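4.2 The basket problem

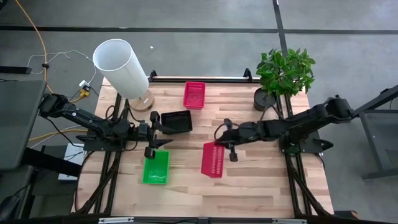

Figure 7. Baskets on the sorting table before nesting. Photo: Aldana Ledesma.

Of all the household categories in our survey, small open baskets gave the most trouble per dollar. They are cheap, they weigh next to nothing, and every home we visited in Palma owned more of them than its residents guessed. They are also bought one at a time, over years, from shops that have never heard of each other, so a typical household collection refuses to stack. The table in Figure 7 shows a modest version of the difficulty: four plastic baskets, two of them mesh and in neighboring shades of red, a green one with smooth translucent walls, and a flat black tray that belongs with the group only in the sense that somebody put it there.

We had expected color to be irrelevant. Participants disagreed. Asked to tidy a table of mixed baskets in whatever way seemed right to them, most began by bringing the reds together and only then found out whether one would go inside the other. Hortensia Retamal, who coded the sessions, labeled this step "hopeful pairing" in her notes, and the name stuck despite two attempts by the third author to replace it with something longer. Hopeful pairing was common even where the difference in size was plain from across the room.

The tray caused a separate argument. Under the Marnberg scheme (Section 2.3) a container must have walls "sufficient to retain loose contents," a phrase that has kept the authors busy since May. We count trays as baskets when participants treat them as baskets, and they nearly always did, usually by making the tray the bottom of the pile. One participant made it the lid. We coded this as correct, there being no rule against it and a certain elegance to the result.

Surface finish mattered more than we had planned for. Perforated and slatted walls offer an edge or an opening almost anywhere a grip might land, and they can be lifted by the near rim with the rest following at a slant. Smooth-walled pieces were more often pushed along the table first. Across the 754 tidying episodes retained for analysis, tilting was the usual opening move for mesh baskets and sliding the usual one for smooth ones – a distinction absent from the Gruvar household inventory, which lists both under "misc. plastic."

Lamps and potted plants, of the sort at the back of the table in Figure 7, were treated as fixed. Participants were told they could move anything. Hardly any of them moved the plant, and the lamp was left alone so consistently that Sebastián Toledo proposed dropping it from the object list altogether. It remains on the list, under furniture, pending a better idea.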